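Can a machine tidy a room yet? (moved from General Chat)

Started by damsonjelly, November 2024

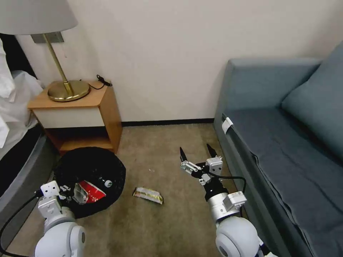

Reply 1 – damsonjelly

Evening all. I run housekeeping for a small hotel, 30 rooms, and I've been in the trade long enough to have heard every two years that a machine is about to take the bins off us. So I'd like to hear from people who know a bit more than I do. My own feeling is that a bedroom is a horrible place to start. You've got a bin with a liner in it, a wrapper on the carpet a foot or two away, tiny bits of white fluff or paper that you only see when you bend down, and a bedside table with a cable coiled on top that may belong to the lamp or may belong to the guest. My newest girl learned all of that in a morning. Could a robot learn it at all? I'm asking in good faith, I'd love some help on a Sunday-type changeover, whatever day it happens to fall!

Reply 2 – torquewrench_ted

I work with arms at a shop that makes drawer fronts, so I'll put the other side. Picking up a crisp packet is well within what two arms and a pair of simple grippers can manage now. Five years back I'd have laughed. The packet is light, it squashes, it doesn't much matter if you grab it by the wrong corner. Dropping it in an open-topped bin is easier still. What I would worry about is the shiny stuff, gold and silver foil, as our cameras at work hate anything with a glint on it and we ended up hanging an old curtain over one window to calm them down.

Reply 3 – mrs_pockets

Ted, with respect, putting one packet in one bin isn't tidying a room. I clean holiday lets and the rubbish is the least of it. It's the throw on the sofa that has slid down and gone into creases, and you have to tug it from the back, smooth the front, tuck it behind the cushion and then it still looks wrong so you do it again. Then there's the bed. I would pay good money to see a machine get a duvet back into its cover. (I would pay good money to see my husband do it, come to that.)

Reply 4 – torquewrench_ted

Fair point about the throw. Cloth is hard, I won't pretend otherwise. But you wouldn't refuse a dishwasher for not being able to dry the roasting tin. If it did the floor and the bins and left the beds to you, wouldn't that be worth having?

Reply 5 – quietkettle

Long-time reader, first post in ages. My sister and I bought a Cavby floor cleaner in October, which is a far humbler thing with no arms at all, and I have grown very fond of it. It does need the floor cleared first though, so every morning I go round picking up wrappers and socks so that the robot can clean, and I do sometimes stand there wondering which of us is the help. So an arm that did the picking up before the round one came through would suit us down to the ground. I'd even put up with it being slow. We're out until four most days and it could take the whole time for all I care.

Reply 6 – damsonjelly

Slow is where it falls down for me, I'm afraid, quietkettle. I have a set time for a room and then there's somebody in reception with a suitcase. Also who decides what's rubbish? A packet on the carpet, fine, most likely. But I once had a guest in tears over a sweet wrapper with a phone number on it, and we went through two sacks to find it. We have a rule now that anything with handwriting stays put. Could you teach it that?

Reply 7 – bobbin_and_bolt

You could teach it to leave anything it's unsure of, and that's how we run ours. We had a Palus arm in the packing room for a year, sorting returns, and it had a tray for things it didn't like the look of. The first month the tray was full by dinner time. By the end it was a handful a shift. It did 600 parcels on a good day, though a good day meant somebody standing near it. I'd say the same of a bedroom – one person looking after several machines, and going in at the end to do the bed and check under things.

Reply 8 – mrs_pockets

And that person is paid for how many rooms, I wonder? Sorry, I don't mean to be sour. It's just that I've seen "looking after several" before, when they brought in the big laundry presses, and there were four of us before and one of us after.

Reply 9 – bobbin_and_bolt

No, that's a proper worry and I haven't got an answer to it. In our case two people moved over to repairs and liked it better, but we're a small place and I wouldn't swear it goes that way everywhere.

Reply 10 – torquewrench_ted

Going back to the bin for a moment, has anybody thought about the liner? Getting a packet in is one thing. Lifting the bag out, knotting it and fitting a new one so it doesn't slip down inside is a two-handed job and a fiddly one. I tried it with my eyes shut last night to see how much of it is feel and I made a right mess of the kitchen.

Reply 11 – quietkettle

Ted, I have just tried it as well and you're quite right. Tea bags everywhere.

Reply 12 – damsonjelly

Thank you all, I've enjoyed this more than I expected to. I'm still on the side of not yet for a whole room, maybe yes for floors and bins if the price comes down. I'll ask our owner what she'd pay. Does anyone know if the arms can be run off an ordinary wall socket? Ours are all behind the bedside tables.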